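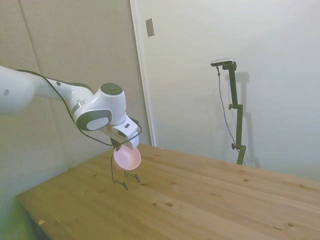
Valtby adds small bowl and pine tabletop to spring tableware line

Valtby will extend its tableware and kitchen furniture line in March with a small round bowl and an unfinished pine tabletop, the company said in a trade notice. Both items will be sold through Brokero, which already carries the Valtby plate and tray series.

The bowl is offered in 4 colors, with pale pink the first to ship. It is packed in cartons of 13, and the minimum opening order for retailers is 2 cartons. Replacement pieces can be ordered singly after the first delivery.

The tabletop is supplied without legs or frame. Leitner, the sawmill that cuts the boards, grades them for stiffness and moisture content before gluing. Knots are accepted if they are sound and tight.

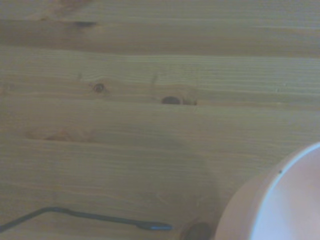
Grain and color are not matched between boards. Buyers who need an even surface are advised to order the sorted grade, which carries a longer lead time. The standard grade is sanded on the top face only and should be oiled or waxed before it is used with food. Valtby recommends two thin coats with a full day of drying between them, and a further coat each year.

Storage instructions for both items have been revised. Tabletops must be kept flat and off concrete floors, and bowls should stay in their inner sleeves until they are put on display.

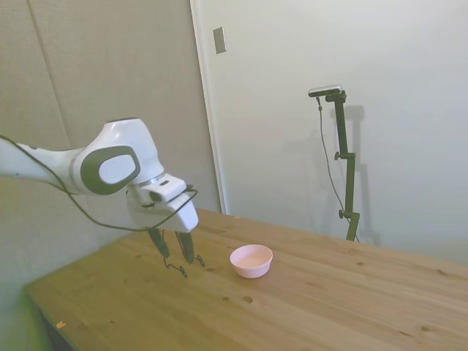 Brokero has also changed its display guidance for stores. Earlier instructions called for stacked bowls with a price card on top, which hid the inside of the piece. Stores are now asked to set out at least one bowl singly and upright on bare pine, so that the matte pink finish and the slightly lighter interior can both be seen. Tablecloths and runners are no longer part of the display kit.

The first production run of the tabletop is limited to 200 units. Lodex will handle storage and delivery for both products. Orders received by noon leave the warehouse on the next working day. Prices will be listed in the Brokero retailer catalog in February.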